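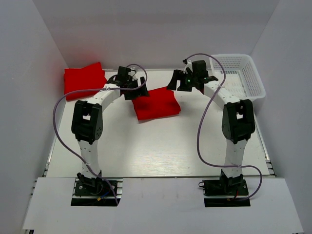 I have been told to fold my laundry the "file" way by so many people now that I finally gave it a month. January, to be exact, when everyone is vulnerable to this kind of thing. I came out of it with some opinions and a drawer that looks about the same as before.

The pitch goes like this. You fold everything into a tight little rectangle, stand it on its edge, and then you can see all your shirts at once. The Tusto folding guide, which I paid for, claims you'll fit up to 11 shirts where you used to fit a stack of 6. I did get more in. I also had to take most of them out again to get the drawer to close, so make of that what you will.

My first complaint is with the word rectangle. Red cloth, folded flat, does not have straight edges. It has edges that wander, and a corner that goes round once there are a few layers in it. Every diagram I've seen is drawn as if fabric were cardboard. I've tried smoothing from the middle out, I've tried the ruler trick from the Sugiyama booklet (don't bother), and the bundle still sits a bit crooked with one fat corner. It's fine. It goes in a drawer. But then why am I being sold precision?

Second, the surface. This part of the advice I'll grant them. Folding on the bed is hopeless, everything sinks and you end up chasing wrinkles. A plain hard white tabletop is a lot better, and you can see what you're doing. Unfolded pile in one far corner, basket in the other, work in the middle. I didn't need a guide for that but fine, credit where due.

Then the basket. I had a perfectly good canvas hamper and was talked into the perforated plastic kind, white, rounded corners, wide rim. "Breathable," says the Landuritz catalog. My clothes are clean and dry by the time they go in it, so what exactly is breathing? What I do like is the rim, which is easy to grab, and that it wipes clean. The holes I could take or leave. The Doston one is 2 dollars cheaper and as far as I can tell has the same holes.

A reader wrote to say she has folded 3,000 items this way and it has changed her mornings. I'm happy for her. My mornings are mostly coffee and looking for the other sock, and no method I've tried has a chapter on that.

I'm keeping the table. The shirts are going back in a stack on Saturday.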